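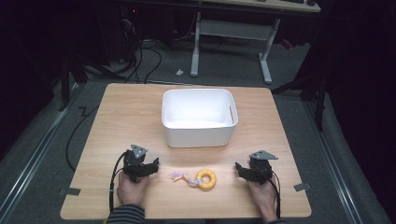 Poul Vídalín lost the Fudham seat by 1,030 votes in May, and he doesn't blame the voters. "We knocked on doors in the last four weeks and called it organising," he says. "The other side had been at it for three years."

He wants the party to open an office in Pradau – a proper one, staffed between elections. Would he stand again? "Ask the members. I'd sooner run the office." His branch meets next on 12/07/2021.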